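Gripper and Controller Trials Working Group
Minutes, March meeting, Vakville office and by call
Started 2:05 pm

1. Previous minutes
Accepted, after the word "flawless" was struck from the paragraph on the Wovus demo.

2. Two-finger versus suction
The comparison in simulation is finished: 868 runs, split evenly between the De Smet two-finger gripper and the Wovus suction cup. The two-finger dropped its object 49 times. The suction cup dropped 115, most of them keys, which surprised only the person who had put keys on the suction list. That person has asked that it be recorded that the list was inherited.
On flat-bottomed things the suction cup was quicker and nobody disputed it. There was a long discussion of whether "quicker" should include the time it spends deciding whether it has hold of anything. Agreed that it should. The chart will be redrawn and will look worse.

3. Controllers
The Platent controller is smoother near obstacles and slower everywhere else. The old controller is neither, but we know its moods. One member favoured switching at once, another favoured switching after the next release, and a third was on mute for the whole of their remarks and will send them by email.
Decision: run both on the desk layout for one more round, same start positions, same time limit of 30 seconds a pick. No tuning in between. "No tuning" includes small tuning.

4. Camera placement
The low camera position was reviewed using the desk layout, viewed from behind the monitor. Supporters like that it gets in under the monitor's lower edge, where the overhead camera is no help at all. Critics noted that the stand takes up a generous share of the view and is not an object anyone has asked the arm to pick up.
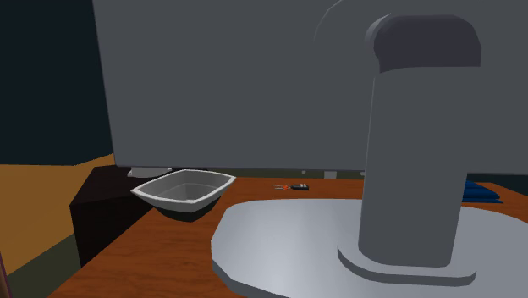
The white bowl is easy to find from there and should stay as the first target. The keys are very small at that distance, and the planner's grasp guesses for them were described as "optimistic" by the people who wrote it. Whatever is folded up in dark blue behind the stand is to be left out of scoring until somebody looks up its name in the asset list. Agreed to try the camera further left and a bit higher, and to keep the current position as the hard case.

5. Budget
A second set of finger pads was approved. A third camera was not. The request for a nicer chair was ruled outside the scope of the group, again.

6. Actions
Redraw the timing chart: simulation team.
Repeat the desk round with both controllers: controls team.
Move the low camera and rerun keys only: vision team.
Find out who inherited the suction list from whom: withdrawn.

Closed 3:20 pm. Next meeting in April, same call link, fewer slides.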